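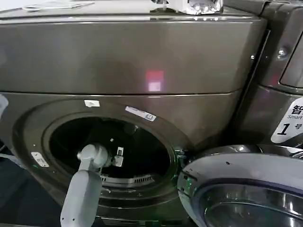

May, evening

Got to the Hakala laundry at 11 and had the cell to myself until Pentti Sjöberg came in after lunch. The arm had been stopping short on dryer pickups since the Etedia update, so I started with the gripper. Took the finger brackets off, wiped them down, put them back on and went over the hex screws twice. One on the left side took nearly a quarter turn. I should add that to the monthly sheet.
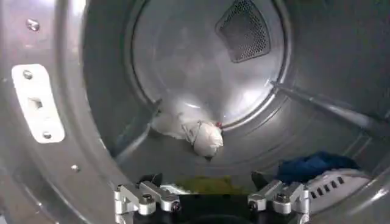
After that I reset the reach limit. Oskari had it at 200 mm past the door rim, which is fine for anything near the front but leaves whatever ends up against the back wall. I put in another 100 and slowed the last part of the move to 30 percent so it doesn't knock the lifters. Pentti wants it faster. I told him to ask me again in a week.

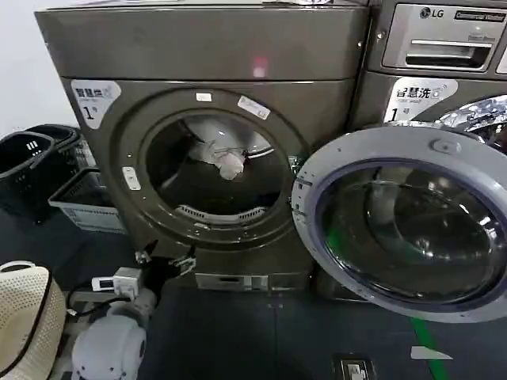
Cable routing is still the weak point. Anneli Oksanen sent new clips from Drostholm but they are a size too big and slide on the arm, so I am back to tape for now. The thin black cable from the little white module by the gripper still trails down to the left, and on a low reach it could catch on the edge of the opening. I want it tied in closer to the wrist joint before we run nights.

Wrote up the new limits and left a copy for Kauko. Need to order clips, the small ones, and ask about a spare set of fingers.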